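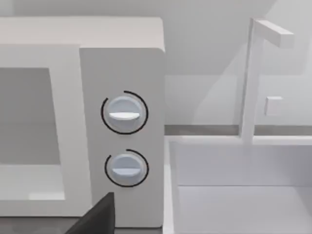 Re: [Campbell-kitchens] Moving the shelf

Jocelyn Caron wrote:
> Is 3 cm of air above the microwave enough? The Fernero sheet
> does not say, and I want to drill on Sunday.

Hello Jocelyn,

I would leave more - my own shelf is 10 cm higher than the oven. Please check also the socket. Mine is shared with a kettle, and with 1000 watts on the oven the fuse goes out.

Does somebody still have the Luvetti drawing? I lost my copy in March.

Greetings to all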